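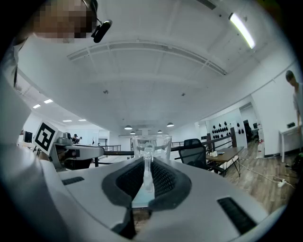
Department of Events and Community Arts, Clarnlow College

The Dasham Night: a benefit concert from first idea to last song
Project report by Stefaniia Vasylenko and Endang Ngau

When we picked our project in July, we knew we wanted live music and we knew we wanted the money to go somewhere close to home. The Dasham Youth Kitchen serves hot suppers to young people in Estidport and needed a new oven, so that became our cause. We both loved working on this!

Finding acts was the part we had dreaded, and it was the most fun. We put up posters in the music block, wrote to two local choirs and asked everyone we knew. In the end 14 acts played, among them a brass quintet, a folk duo and a very loud ska band who had only been together since the autumn. Each act had one short set, and we used two stages at opposite ends of Hosoda Hall so that one could be set up while the other was playing.

Endang looked after the stages and the running order. Stefaniia handled tickets, the programme and the talks with the hall. We kept one shared spreadsheet for everything, which got rather long (the tab for microphone stands alone went through several versions), but it meant we could each answer any question a band threw at us.

The evening raised £820 after hall hire. Most of that was ticket money, with the rest from the raffle and the cake table. The cheque was handed over on Mon 19 January, and the kitchen team showed us the corner where the oven will go.

Some things we would change. The changeovers were too tight early on — the second choir had to walk on while the drums were still being carried off. We also printed the programme before the running order was final, so two acts were listed the wrong way round. Next time we would hold a proper sound check for the bigger groups and leave printing until the day before.

Our budget, stage plan and copies of the letters to performers are in the appendix. The ska band have already asked when the next one is.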